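Bin liners, part two

4 May 2018

Progress on the household task for the club competition. The previous post covered the tidy-the-table task, which we can now do well enough to leave alone until the arm is moved to the new base. The bin liner task is another matter.

For anyone who has not read the rules, the task is as follows. A waste bin stands on the floor with a liner in it. The robot has to take hold of the liner, gather the top, lift it clear and set it down outside the bin. No tape marks on the bin, no stiff rings in the liner, no touching the robot after the start signal. The time limit is 200 seconds. Points are lost for tearing the liner and for tipping the bin over. Last November the Brirel team scored full marks on everything except this one, where they scored nothing, and most of the other teams did not enter it.

The difficulty is mainly that the liner is clear. Our depth sensor treats it as if it were not there for much of its surface, and where it does return a value the value belongs to the bin behind or to a reflection. We spent the first two meetings trying to filter this and gave up. The present method ignores depth on the film and finds the bin instead. A bin is rigid, has a rim that is close to a circle, and does not change shape between one run and the next. Once the rim is located, the liner must be folded over it, so the fingers can be sent to the rim and closed on whatever is there.

The code for this lives in the Cantero branch. It fits an ellipse to the rim in the wrist camera view, works out the height from the known diameter of the bin, and picks a grasp point on the side nearest the arm. If less than half of the rim is in view it moves back and tries again. The fit is robust to patterned floors up to a point. A large printed flower has curved edges too, and in early versions the program sometimes chose a flower. Limiting the range of permitted diameters cured most of that.

The grasp itself took longer. Closing straight down on the rim gives you one thin layer of film, which slides out as soon as there is any load. What works better is to close lightly, draw the fingers a short way along the rim, turn the wrist and close again. The film bunches up and the fingers then have several layers to hold. We call this the second bite. The angle of the turn matters more than the closing force. Too small and the film stays flat, too large and the liner pulls tight against the far side of the bin and drags it along the carpet. 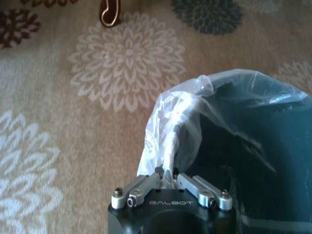 Liner gathered at the fingertips, bin on the carpet.

At this week's meeting we ran the full sequence 21 times with the settings unchanged. The liner came out cleanly in seven. The remainder were split between slips after the second bite and cases where the first close missed the film altogether. There were two tears, both at the same corner of a fingertip, and I have since gone over that corner with fine wet and dry paper. It was not sharp to the touch, but thin film finds an edge that a thumb does not.

Notes on the failures, mostly for our own use:

Slips happen late, when the bottom of the liner leaves the bin. I suspect air. The liner seals against the wall as it rises and the load climbs quickly. Lifting at half speed for the first part of the travel helps and costs little time.

Missed first closes nearly all come from the height estimate being too high. The diameter we typed in was measured on the outside of the rim and the fit follows the inside. This was my mistake and is now corrected in the settings file.

The gripper current reading is of almost no use for telling whether film is held. One layer and no layers look the same. After the second bite there is a small difference, enough to set a threshold but with very little margin. If the reading is under the threshold the program should open, return to the rim and start again from a different point. That retry is written but has not been run on the arm.

I looked at suction as an alternative, as Grikano used a cup on their entry last year. It holds flat film well and fails once the film creases, and ours is creased by the time we reach it. The fingers stay.

There is also the question of how the task is scored if the liner is set down but remains attached to a fingertip by static. It has occurred on our own runs. The rules say "released", without saying how that is judged. I have written to the organisers at Granari for a ruling and will add the answer here when there is one.

For next week: retry logic on the arm, slower lift as the default, and a set of runs with the bin placed further to the left, where the wrist is close to its limit. Please bring clear liners if you have any at home. We are down to the last roll, and the white ones in the cupboard are too thick to be a fair test.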